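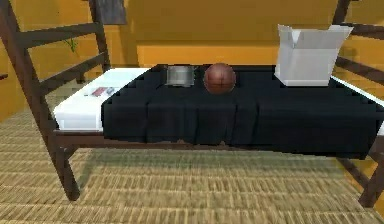 Bedroom layout from my sim set, black cloth on the bed

Posted 31 October 2023 by grastell_fan
Filed under: Simulation > Grasping & Manipulation > Methods help

Does randomizing the cloth really help, or am I fooling myself?

Hi all! I'm trying to repeat the result from the Drundo write-up (the one where they train a grasp picker only on rendered rooms and then test it on layouts it never saw). My rooms are built in Prarna, and the one at the top is pretty typical - ball, metal container, open white box, all on a black cloth over the mattress, plus a little red and white thing on the bare end of the bed.

I made 200 test layouts. With the cloth color fixed in training, the picker chose a good grasp in 138 of them. When I let the color change from room to room, it went up to 153. I was thrilled for an evening, and then I started to wonder if that's just luck. I only trained each version once. Also, the open box is still my worst object by a mile; it keeps going for the flaps. Is that a cloth thing or a box thing?

prarna_pete
Looks like a real gain to me. I always randomize everything and never look back. Try more lighting too.

slowgradients
I'd hold off on celebrating. One training run each doesn't tell you much, and I've had bigger swings than yours from changing the seed and nothing else. Run 10 seeds per version on the same 200 layouts, then look at the spread before you compare averages. It's dull and it ties up your machine, but you'll know. Also compare layout by layout - if both versions fail on mostly the same rooms, that's worth more to you than the totals.

On the box, I'd say box thing. Those flaps stand up tall and pale against a black cloth, so they're an easy target for anything that likes a strong edge. Make a small side set where the only change is flaps open or flaps folded in, and keep the cloth black. If the misses go away with the flaps down, you have your answer. And check whether your chairs get moved between layouts. Mine sat in front of the bed in every room back in July, and the picker got weirdly attached to them.

mckinnon_user
Seconding the seeds. One more thing, and I lost a week to this: if you're using the McKinnon grasp scorer, look at what it does with thin parts. Mine counted a pinch on a flap as a good grasp even when the box would've just folded up, so my numbers looked better than they were. Not sure if the newer version still does it.

Related
- Prarna: cloth sinks into mattress on load
- How many test layouts is enough?
- Grastell export loses object names
- Seeds, averages and what to report
- McKinnon scorer settings for hollow objects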